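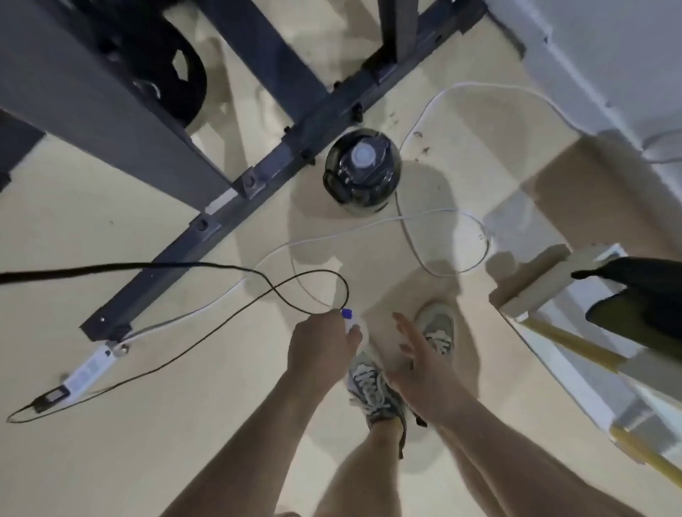

1. Ouverture et ordre du jour

Réunion technique du projet Pellimora, lot « démonstrations manuelles », février. La séance est ouverte à 14 h.
Présents : Uliana Demchenko (acquisition), Pylyp Maksymiv (apprentissage, rédacteur).
Excusé : l'intégrateur du bras Anura.
Le compte rendu précédent est approuvé sans modification.

2. État des enregistrements

U. Demchenko présente l'état de la base. 973 segments sont validés à ce jour, toutes tâches confondues. Les démonstrations sont faites à mains nues, vue de tête, sans gant instrumenté. La télé-opération d'Anura reste réservée à la phase de recalage.

La manipulation des câbles et fiches est conservée dans le lot. P. Maksymiv rappelle que la fiche doit rester visible entre les doigts au début du segment ; dans le cas contraire, l'estimation de la pose de la main droite dérive et le segment est à écarter.

3. Tâche « essuyage de flacons »

Objet tenu dans la main gauche, chiffon dans la main droite. La consigne en vigueur n'impose ni l'ordre des flacons ni la couleur du chiffon. La zone de contact attendue est le col ou la tête de pulvérisation.

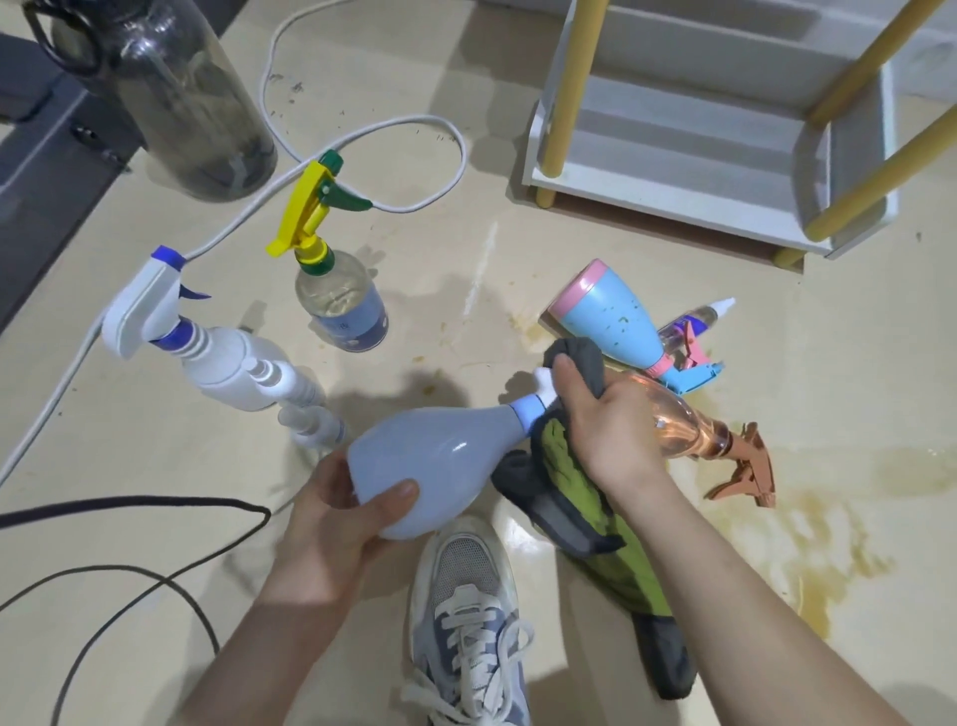 Figure 2. Essuyage du col d'un flacon bleu pâle avec un chiffon gris en microfibre.

P. Maksymiv signale deux difficultés pour le suivi d'objets : les corps translucides, mal segmentés sur sol clair et brillant, et les flacons couchés, que le détecteur confond avec leur tête de pulvérisation. Il propose d'annoter séparément le corps et la tête. U. Demchenko estime le surcoût à 12 secondes par segment. Proposition retenue pour les flacons à gâchette uniquement.

Discussion sur les taches au sol. Le modèle de Stasiv les classe parfois comme objets saisissables. Une classe « surface souillée » sera ajoutée au schéma ; pas de nettoyage numérique des images.

4. Prise de la tête de pulvérisation

La prise est plus difficile à transférer que celle du corps : pièce petite, gâchette saillante, chiffon souple qui masque une partie des doigts. Le préhenseur d'Anura n'ayant que 2 doigts, le rôle de la main gauche sera transposé en pince simple et celui de la main droite en trajectoire de contact.
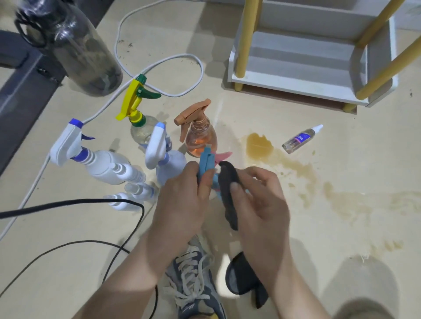 Figure 3. Tête bleu clair tenue de la main gauche, chiffon gris foncé pincé de la main droite.

U. Demchenko demande si le chiffon pendant doit être modélisé. Réponse de P. Maksymiv : non à ce stade, seul le point de pincement est suivi. Le point sera repris si le taux d'échec en rejeu l'exige.

Les câbles présents au sol sont maintenus dans les données d'entraînement. Ils seront exclus de l'espace de travail lors du rejeu sur le bras, pour raison de sécurité.

5. Décisions et actions

- Schéma d'annotation : séparation corps / tête, ajout de la classe « surface souillée ». Responsable : P. Maksymiv.
- Consigne opérateur : marquer un arrêt, mains visibles, avant chaque changement d'objet. Responsable : U. Demchenko.
- Rejeu sur Anura : 16 segments à sélectionner parmi les essuyages, dont une part avec prise de la tête. Responsables : les deux.
- Format d'export : inchangé. La demande de rééchantillonnage est reportée.

6. Divers

Le fichier de calibration de la vue de tête est à déposer sur le serveur Pellimora avant le rejeu. La version actuelle est antérieure au changement d'optique.

Séance levée à 15 h 20.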